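Polleo Jigsaw Exchange: Frequently Asked Questions

Updated May 13, 2023

Hello and welcome! If you love jigsaws but have run out of cupboard, you've come to the right place. Polleo is a puzzle exchange run by post and from our shelves on Prasetti Lane. You send us a puzzle you've finished, we send you one you haven't tried. The questions below are the ones that turn up most in our inbox. If yours is missing, write to Lieselotte Kasten, who looks after the swaps and loves a puzzle query.

How does a swap work?

Pick a puzzle from the list and reserve it. Pop yours in the post with the slip we email you, and once it arrives we send the new one out. You don't have to match like for like. A landscape can go for a cartoon, and a small puzzle can go for a big one as long as it's within the same band. (Bands are printed beside each title on the list.)

How many puzzles can I have at once?

You can have 2 out at a time. Over December we relax this a bit, because so many of you have family staying and a table that needs filling!

Which sizes do you take?

Most of our shelves are 1000-piece puzzles, and they're by far the most asked for. We happily take smaller ones, right down to 16 pieces for the very young, as long as the pieces are thick and not chewed. Our oddest is a Goltora harbour view with 1072 pieces, an awkward shape all round and a wonderful thing to do over a wet weekend. The sky is cut in long wavy strips, and people either adore it or send it back in three days.
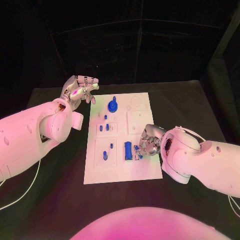 Do I have to count the pieces before sending?

Please don't! The best check is simply to have done the puzzle yourself. If you finished it and there were no gaps, tick "complete" on the slip and that's good enough for us. If you bought it second-hand and never got round to it, tick "not checked" and we'll put it in the queue for one of our regular puzzlers.

What if a piece is missing?

It happens to all of us. Have a look under the rug, inside the hoover and in the turn-ups of your trousers first. If it's really gone, tell us which part of the picture it comes from and we'll mark it on the box. Plenty of members are quite content with one gap, and those puzzles go out without using up a swap, so they're a lovely way to try a maker you don't know.

Can you make replacement pieces?

Sometimes. We have a member who cuts them from card by hand, and her work is a joy to see, but it's slow going and she only does it for older puzzles that can't be bought any more. Send a clear photo of the gap, taken straight down from above in daylight. Lamps and coloured bulbs change the shades a great deal, and a blue sky photographed under a warm lamp will come back to you as a rather muddy green.

What should I do my puzzle on?

Any flat, steady surface you can spare for a week or two. A plain dark cloth under the pieces is kind to your eyes and stops them skidding about. If you need the table back for meals, use a board with a raised edge and slide the whole thing under the sofa at teatime.
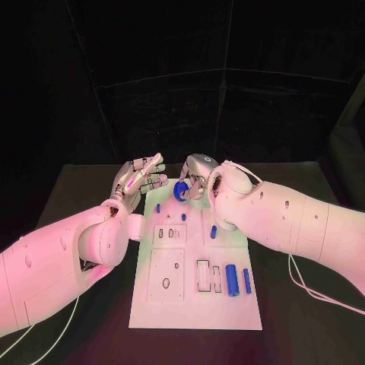 Felt roll-up mats are handy too, but do roll them loosely, and keep them for puzzles with a tight fit. Anything with a loose cut will come apart as you roll, and then you have the whole of that lovely border to do again.

How should I pack it?

Put the pieces in a paper or cloth bag, then in the box, then put a band round the lid. Please don't use sticky tape on the box itself. It lifts the picture when it's pulled off, and some of our older boxes are beautiful.

Do you have wooden puzzles?

We do, and they are a treat. The Đồng series is the favourite, with whimsy pieces shaped like fish, kites and teapots tucked in among the rest. Wooden puzzles have their own list and can only be swapped for other wooden ones.

Can I keep a puzzle I've fallen in love with?

Yes! Send us another in its place and it's yours. Tell us which one it was, too, as we like to look out for more by the same maker.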